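3.2 Work surface and cloths

All folding trials at the Skasden site used the same white tabletop, which has a fine wood-grain texture. The cloths were supplied by Casitz and washed once at 30 degrees before first use. We chose strong colours so that the outline of a cloth could be read easily against the table when the folds were scored.

Each cloth was put down by hand and left as it fell. The table was wiped between sessions, and the room lights stayed on throughout. 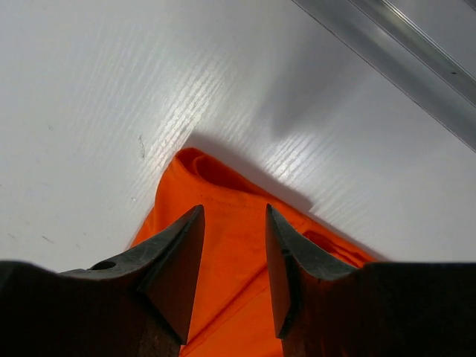

Figure 4. Orange cloth on the white tabletop, with an aluminium rail at the upper right. The grain shows most clearly where the light is reflected.

Why was the starting shape of the cloth not fixed? Laundry at home seldom starts out flat, and we wanted the folding times to include the work of finding the corners and smoothing the cloth out.

A total of 300 folds were recorded over 14 sessions. Folds left unfinished were kept in the data and marked as such. The Skustby trials, described in Section 3.3, followed the same order but used a darker table, and the edges of the paler cloths were easier to follow there.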